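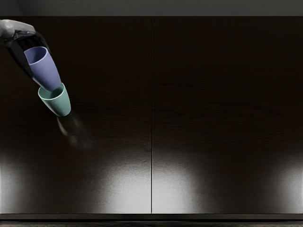 Sim cell, Drirkside config. Blue cup in the fingers, green cup hanging off the bottom of it.

Monday, cup nesting cell, still on last month's contact settings

Started the day with Urho's note saying the cell is "fixed" and can go back in the nightly run. I don't buy it yet. The lift looks fine. The lift has looked fine since the first week we had the cell, and it looked fine through all of the runs we later threw out. What worries me is what's keeping the green cup up.

In the real thing a cup pushed into another cup of nearly the same shape will hang on if it's wedged, or drop if it isn't. In our sim it hangs on when the contact solver feels like it. The friction value between the cups was set high back when we were trying to stop them skating on the table, and I can't find any record of it being put back. I asked Jiahui. She remembers lowering it. The config file doesn't.

So before anything else: pulled the Drirkside config out of Grindik and compared it line by line with the one in the Chala branch.

Table friction: same in both.
Cup to cup friction: higher in Drirkside. No comment in the file saying why.
Contact margin: different, and the Drirkside one is bigger. Big enough to let two walls "touch" before they should.
Solver substeps: 4 in Drirkside, 6 in Chala.
Cup mass: same.
Finger pads: same material, but Drirkside has an old damping override at the bottom of the file, below the part most of us read.

That override is mine. I put it in to stop finger chatter and wrote "temporary" beside it. Commented out now.

Reset pose check
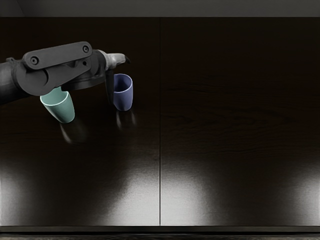 Both cups standing, arm over them. Finger close in on the blue rim, green one partly under the arm.

The reset is the part I'd have called boring a month ago. Cups go down upright, arm goes to the ready pose, episode starts. The trouble is that the ready pose was taught with the cups a bit closer to the middle of the table, then somebody shifted the spawn area left to suit the reach limit and left the arm pose alone. With the cups over on the left, the clearance around the rims is tight. From the overhead-ish view you can't judge it at all, the arm hides too much of the green cup. Had to go by the distance readout.

Readout says no contact at reset. I'd like to trust it, but with the margin set that wide the same readout can be in the solver's idea of contact and still print a positive number. Asked Urho how the readout handles margin. He thinks it subtracts it. "Thinks" is going in the notebook as is.

Changes made before lunch:
Put cup to cup friction down to the Chala value.
Contact margin to the Chala value.
Substeps up to 6. Slower, and I don't care.
Raised the ready pose. Left the spawn area where it was.
Seed logging turned on, because it was off. I have no idea for how long.

Jiahui says we should have changed one thing at a time. She's right, and if the rerun comes out odd I'll be doing exactly that tomorrow. My excuse is that four of the five were plain mistakes and I didn't want to spend a night each on confirming it.

About the success check 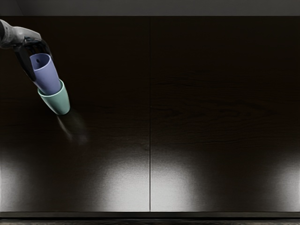

Pair held on a slant, blue seated in green. Checker would give this full marks.

The checker wants two things: the cup axes lined up, and the lower cup off the table. That's all. It doesn't ask how far in the one cup is, and it doesn't ask for how long. A pair caught on the way up, with the inner cup barely in, can score the same as a properly seated pair. It also doesn't look at wall overlap, so if the meshes are poking through each other we'd call that a very good nest.

Went back through the old log. 2,381 episodes marked as success under the old settings. I replayed those with an added test: hold the pair still for a count after the lift, then check the depth again. 337 of them failed it. Some let go of the lower cup, some had it creeping down the blue one the whole time. That's a lot of wrong labels to hand to the Rarkport people and call clean. They haven't trained on it yet as far as I know, and I've asked them not to.

Urho's view is that a pair that slips later was still nested at the time it was scored, so the label is technically right. I suppose. I wouldn't want to drink out of his definition of a stack.

Also wrote down for later, though it's cosmetic: the table finish. The wood material is very shiny and the lights put big pale glare patches along the near side. The cups throw a blurry reflection too, and when they're up in the air the smear on the wood is vague enough that I've stopped using it to judge height. I was doing that by eye for weeks. Don't do that. Use the pose log.

Afternoon, thumb

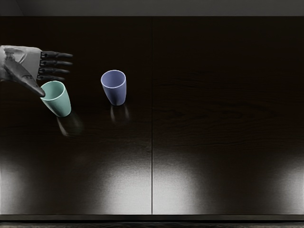 Stepping slowly through the close now, fingers kept open, thumb only. The thumb is where I suspect most of the remaining trouble. If it meets the rim early the cup tips before anything has hold of it, and the script then carries on as if the cup were straight. There's no check on cup angle between approach and close. There should be. A couple of degrees either way is fine, past that it ought to back off and try again.

I tried delaying the thumb a touch. Looked better on the seeds I ran, which were too few to mean much and were all ones I already knew were easy. Not committing it. Jiahui has a list of nasty seeds from June and I'll run it on those.

The collision shape for the thumb is also coarser than the mesh. It's a box, near enough, and the real outline comes to a point. So the "touch" we log and the touch we draw aren't the same touch. Urho says swapping it for a convex hull will cost us frame rate. Probably. I'd take the slower one and find out.

Left running overnight: new settings, old thumb timing, hold test on, seeds logged. Cell stays out of the nightly set. I've locked the config so it can't be put back in by accident, password is with Jiahui.

To do:
Hold test and depth check into the checker properly, not as my replay script.
Ask Rarkport which batch they copied.
Find out what the readout does with margin by reading the code, as the three of us have only been guessing.
Cup angle check before close.
Delete the damping override for good if the chatter doesn't come back.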